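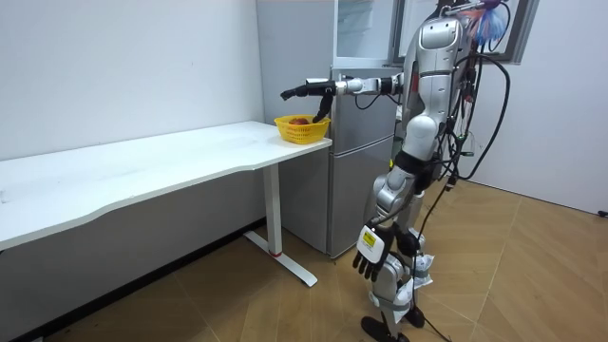
Torkisham Football League — scoring and statistics support
Ticket: Live play-by-play drops the clock after a defensive touchdown
Status: Resolved, monitoring
Component: Dotik scoring client, Plistosus stats feed
Reported by: Etelka Gulyás, league statistician
Opened: March 2026

Summary

When a fumble or interception is returned for a touchdown, the public play-by-play page shows the score correctly but stops updating the game clock. The clock stays frozen until the next change of quarter. Team totals are also wrong from that point: return yards are credited to the offence of the scoring team as rushing yards.

First seen in the Szénási Cup semifinal, second quarter. The home side returned a fumble 49 yards for a touchdown. The convert was good. The page read 14-10 for the remainder of the half, which was right, with 6:12 on the clock, which was not.

Environment

Dotik client on the press box laptop, wired connection. Backup tablet on the stadium wireless network, read-only. Plistosus feed polling interval set to the league default. Field preset: Canadian, 110 yards, three downs.

Steps to reproduce

1. Start a practice game with the Canadian preset.
2. Enter a run play ending in a fumble. Recovery by the defence.
3. Enter the return distance and mark the result as touchdown.
4. Enter the convert.
5. Enter the kickoff and start the clock.

Expected: clock runs on the public page, return yards appear under fumble returns.
Result: clock does not move, return yards appear under rushing.

Reproduced on both machines. Not reproduced with the American preset.

Log

Entry 1 — Etelka Gulyás
Restarted the client at halftime. Clock came back for the third quarter, but I believe it would have done so anyway with the quarter change. Rushing total for the home side was 130 yards on the page. My paper sheet had 81. The difference is the fumble return exactly.

Entry 2 — Support
Please send the exported game file and the client log. Do not edit the play in the meantime. Editing a scoring play after the game is closed rewrites the sequence numbers and we lose the original order.

Entry 3 — Etelka Gulyás
Both attached. The game is still open on our side. The visiting coach has asked for the final sheet, so I have sent him a scan of the paper copy and told him the web version is not official yet.

Entry 4 — Support
File received. The client writes the fumble as one play with two possession changes: one at the recovery, one at the touchdown. The second is a leftover from an older version of the preset, where the scoring team was always assumed to be the offence. The feed receives the second change, finds no snap attached to it, and holds the clock event in the queue. Later clock events sit behind it. The quarter change clears the queue, which explains the recovery at halftime.

The yardage fault has the same origin. With no snap attached, the feed files the yards under the last play type, in this case a run.

Entry 5 — Support
Checked interception returns as well. Same behaviour, except that the yards go to passing. A missed field goal returned for a touchdown is not affected. It goes through the kicking module, which handles possession separately. A single (rouge) is not affected.

Entry 6 — Etelka Gulyás
That matches something from last July. We had an interception return in a preseason game and the quarterback on the intercepting team finished with 300 yards passing. I corrected it by hand and put it down to my own typing. Can the old file be repaired, or do I leave it?

Entry 7 — Support
Leave it for now. If the totals were corrected by hand, the repair tool will subtract the yards a second time. Send the file and we will check it separately.

Workaround

Until the patch is installed, enter the return as a recovery with the result set to "ball dead", then add the touchdown as a manual score. The clock keeps running. The scorer's name has to be typed into the note field or it will not show on the public page. The return yards are then held under "unassigned" and must be moved before the game is closed.

Fix

Preset file replaced. The second possession change is no longer written when the defence scores. On the feed side, a clock event with no snap attached is now released after 200 milliseconds and logged as a warning.

To install: close the client, replace the preset, open the client, select File, then Reload Presets. Games already in progress keep the old preset.

Verification

Entry 8 — Etelka Gulyás
Installed on the laptop and the tablet. Ran the practice game again with one fumble return and one interception return. Clock ran on both. Yards were in the right columns. The semifinal file was re-imported and rushing now reads 81.

One remaining item — the drive chart still draws the return as an arrow going the wrong way. Totals are fine.

Entry 9 — Support
Confirmed on our end. The drive chart has its own direction setting and will be tracked in a separate ticket. This one stays in monitoring until the final has been played.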